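PSYCHOLOGICAL SCIENCES: MEMORY AND EVERYDAY BEHAVIOR
Handout 6: Prospective Memory

Prospective memory is remembering to do something later. Taking a pill at bedtime, passing on a message and turning off the oven are all examples. It differs from retrospective memory, the recall of things already learned or experienced, although most real tasks need both. You have to remember that something must be done, and also what it was.

Two types of task

Event-based tasks are tied to a cue. When you see your neighbor, you give her the key. Time-based tasks are tied to a clock: call the clinic at a set hour. Time-based tasks are usually harder in the lab, where the person has to start checking the time without any outside prompt. Outside the lab the difference often shrinks, partly because people set alarms and so turn one type into the other.

Cues

A cue works best when it is distinctive and when it turns up at the place and moment the action is possible. A note on the front door is a good cue for taking an umbrella and a poor one for buying milk. Cues also fade with familiarity. An object that has stood in the same spot for months tends to stop calling anything to mind — this came up several times in the Siststead diaries we read in class.
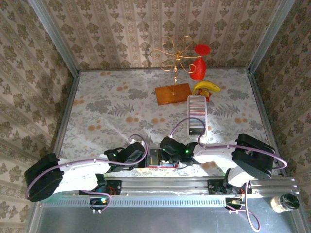 Tabletop with patterned cloth and wire jewelry stand.

Focal cues are noticed as part of whatever the person is already doing. Nonfocal cues need extra attention. If the ongoing task is judging word meanings, a particular word is a focal cue, while a particular syllable is nonfocal. Expect slower responses on the ongoing task when the cue is nonfocal. The slowing is called a monitoring cost.

Implementation intentions

These are plans in the form "When X happens, I will do Y." They tend to help more than a general intention such as "I will exercise more." The wording should name a situation the person is sure to meet.

Aging

Older adults often do worse than younger adults on laboratory tasks and as well or better on tasks set in daily life. Be ready to discuss motivation, routine and use of reminders as possible explanations.

For section

Read the Nic Giolla chapter, pages on monitoring only. Keep a log of missed intentions for two days and bring it with you. Mark each one as event-based or time-based. The short paper is due in April; the length limit is two pages, references not included.

Last updated: Mar 20, 2024
Contact: Greer Chisholm, course instructor | Back to top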